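4.2 Fades, cold endings and the running order

The most exciting result of the listening study came from a place we nearly left out of the design: the last few seconds of each track. Our set of 80 singles from the Kesine and Woller catalogues splits neatly by how the songs finish. In 56 of them the band is faded down while still playing, and the rest come to a proper stop, what radio programmers call a cold ending. We had expected the choice to follow tempo. It doesn't. Slow ballads fade just as readily as dance numbers do, and the fastest song in the set (a Woller B-side with a wonderful handclap part) stops dead on a snare hit.

What does matter is where the song sits on the album. Opening tracks on both labels lean heavily towards the fade, while side closers lean the other way. This fits lovely evidence in the Gwilliam session notes, where the engineer writes beside one closing track: "no fade, let them hear the room." The same song was faded for its single release, and the two masters differ in nothing else that we could find.

Listeners picked up on this more strongly than we had hoped. We played each person 14 pairs of endings, one faded and one cold, and asked which felt "finished". Cold endings won easily when heard alone. When the next song on the album was allowed to begin, though, the gap closed, and in 8 of the pairs the faded version was preferred. A fade seems to borrow some of its sense of closure from whatever follows it – a delightful finding for anyone who still cares about running order!
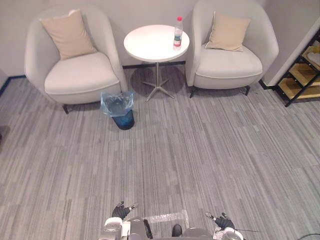
Figure 3. Tub armchair with cushion and small round side table.

The length of the fade also plays a part. Long fades, where the singer keeps improvising as the level drops, drew the warmest comments of the whole study. Several people said they leaned in to catch the last words, and a few asked to hear the ending again. Short fades were more often called "cut off", even by listeners who had rated the song itself very highly.

We then compared these answers with the Foreck reissues, which restore some of the faded bars from the original tapes. The extra bars are a treat to hear, but they did not raise the ratings for closure. Section 4.3 takes up the remixes, where the ending is often rebuilt from scratch.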